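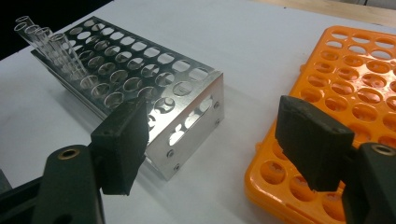
Page last changed: 8 June 2023

Does a season ticket at Venness move with you if the club changes manager and stadium plans?

Posted by Issa Dabbas

Good evening to all. I hold a season ticket at Venness since 8 years, in the low stand behind the goal. Now the newspapers write that Rodrigo Torres will come as manager and that the club will play the first part of the next season at Hukholm, until the new roof is finished in October. My renewal letter says the price is the same, but it does not say which seat I will have at Hukholm. I telephoned two times and received two different replies. Must I pay before the deadline, or can I wait until they tell me the seat? I don't want to lose my place behind the goal when we return.

Gladys Ogola

I was in the same situation when Chala had their pitch repaired. Please look at the back page of your letter, under "temporary ground". In mine it was written that the old seat is kept for you only if you renew before the deadline, and that at the other ground they give you a seat "of similar category". Similar category can be quite far from what you know! I got a corner with a pillar. After three matches I wrote to the ticket office and they moved me, without extra cost.

So my advice is to renew, and on the same day send an email where you ask for a seat behind the goal. Keep the reply. The telephone people change often and they don't see the same screen.

The visitors' part at Hukholm has 3,000 places and the home end is smaller than yours, so I would not wait long. About the manager I can't say anything, I think it has no influence on tickets.

Gareth Pickering

Torres isn't signed yet. Gillura still want him and their offer was better. Just renew mate.

Issa Dabbas

Thank you, Gladys. I found the sentence on the back page, in very small letters, and it is the same as you describe. I have paid today and sent the email also. Gareth, I hope you are wrong about Gillura.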